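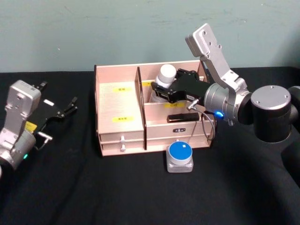

A two-arm bench cell with its right gripper closed on a white bottle in a wooden desk organiser.

Vekden puts off bulk robot order and publishes its buying rules

Equipment budget held until suppliers can show full running costs

January

Vekden, the shared purchasing service for small laboratories and packing rooms, will not place a bulk order for two-arm bench robots this financial year. Its 38 member sites had been asked to plan for one. They are now advised to take the line out of their spring budgets, or to move the money to repairs.

The decision follows a review of quotes from two suppliers, Zorska and Killden. Both offered a pair of arms with grippers, a control computer, fitting and a first year of support. Both described the work as tidying, sorting and putting away small items. Vekden accepts that the arms can pick things up. It was less convinced that the prices covered what a site would have to pay.

Members sent in 244 questions during the review. The largest group concerned costs missing from the first page of the quote: spare gripper fingers, replacement cables, software renewals after the first year, and the hours of a trained person to set the bench out again when the job changes. Neither supplier gave a fixed price for all four. One answered the point on software renewals with a link to its sales brochure.

Vekden also looked at the claims made for time saved. The suppliers' figures came from short runs on a prepared bench, with a known set of objects and somebody on hand. Few member sites work like that. A storeroom bench in the middle of the afternoon has the wrong box on it, and the label has come off. A saving worked out under the first set of conditions should not be entered in a budget for the second.

From this month, any member who wants Vekden to handle a robot purchase will be asked for the following:

A written list of the tasks, with the objects named and measured.
A trial of at least 217 working hours on the member's own bench, using the member's own staff.
A log of every stop during the trial, including the ones cleared by hand in a few seconds.
A five-year cost sheet signed by the supplier, with parts, software, training and removal shown as separate lines.
The cost of doing the same work with no robot at all, including better shelving.

The last item has already annoyed people. It stays. In two of the cases put forward last year, new drawers and a second trolley would have dealt with most of the problem for far less than the price of the arms.

Leasing will be treated in the same way as buying. Several members asked whether a monthly payment would get round the rules, and it will not. A lease that ties a site to one supplier's parts is still a purchase for planning purposes and has to appear in full.

Yang, Vekden's budgeting tool for members, has been updated with a blank cost sheet. The reference for the new form is 863. Sites that have already paid a deposit should send in their paperwork before agreeing a delivery date.

Zorska and Killden have both been invited to quote again. Vekden will look at the question once more when the first full trial log has been handed in.

Ends

Notes to editors

Vekden buys equipment on behalf of its members and takes no commission from suppliers. Copies of the cost sheet are available from the press desk on request.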